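Teaching a simulated robot to get through doorways with Rostutora

Posted in June by Kirsten Bergeron

Doorways are my favorite navigation problem. Open floor is easy, long hallways are easy, and then you hit a gap a bit wider than your robot and every sloppy setting you ever left in your config file comes out to greet you! This is part 2 of the Rostutora navigation series, and by the end of it your planner should be going from room to room without scraping the paint.

You need the simulator running and the apartment world from part 1 loaded. If you skipped part 1, go back and do at least the section on saving maps. Everything below assumes a saved map.

Step 1. Look before you plan

Start the viewer, drop the robot at the living room spawn point and open the camera panel. I like doing this before touching any planner settings, just to get a feel for what the robot has to work with. Then switch on the depth overlay and the costmap overlay and flip between them a few times.
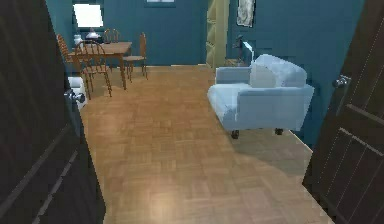 Now open planner.cfg and find the inflation radius. This is the padding the costmap puts around every obstacle, and it's the number that makes or breaks a doorway. The default is generous, which is lovely for furniture and terrible for doors. If the padding from one side of the gap meets the padding from the other, the planner sees a solid wall and gives up with "no path found". Bring the radius down to 18 centimeters and reload the costmap. The gap should open up right away as a thin clear strip (very satisfying the first time).

Step 2. Add a waypoint on each side

A planner left to itself loves to cut corners, and it will happily try to enter a doorway at a slant. Give it two waypoints, one before the opening and one after, both on the center line and both facing straight through. In Rostutora you do this with the gate tool:

gate add --name bath_door --before 0.6 --after 0.6

Click the two edges of the opening when it asks. The tool works out the center line and the heading for you, and the gate shows up in the map layer list. Click on the jambs themselves, please, and leave the door out of it. A door leaf that's standing open looks like a perfectly good edge in the map and it will drag your center line off to one side. I've done this more often than I'd like to admit.

Step 3. Slow down in the gate

Open the gate's properties and set the speed limit. I use a third of normal speed. Then raise the controller rate to 11 Hz while the robot is inside the gate, so it has more chances to correct its heading. Turn rotation recovery off in there too! A robot spinning in place in a doorway is a robot about to hit something.

Step 4. Run it, then run it a lot

One good run proves very little. The batch runner starts the robot from random poses and sends it to the other room each time:

batch run --goal bath --trials 138 --headless

Go make coffee. When it finishes, sort the log by smallest clearance and replay the worst few from the robot's camera. You'll learn far more from those than from the average. Look for a late turn on the way in, and for the path wobbling from side to side once it's past the first waypoint. Wobble means your heading gain is too high; cut it by a quarter and run the batch again.

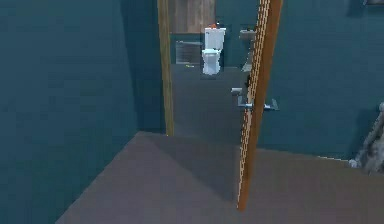

Štefánia Kadlec wrote in to say that her gate kept failing even with the small radius, and the cause was her saved map. She had mapped the apartment with the door half closed, so the static layer still had the leaf across the opening while the live sensors saw clear space. Her fix was to erase the leaf from the static layer and let the obstacle layer handle doors by itself.

I've since switched to doing the same in all my own maps, and it's great. Use the eraser in the map editor, save under a new name, and point planner.cfg at the new file. Doors that move then get picked up live, and the planner stops arguing with old data.

Part 3 covers doors that are closed when the robot arrives. Bring your patience, and keep the batch logs from this part, as we'll be loading them again in the first step.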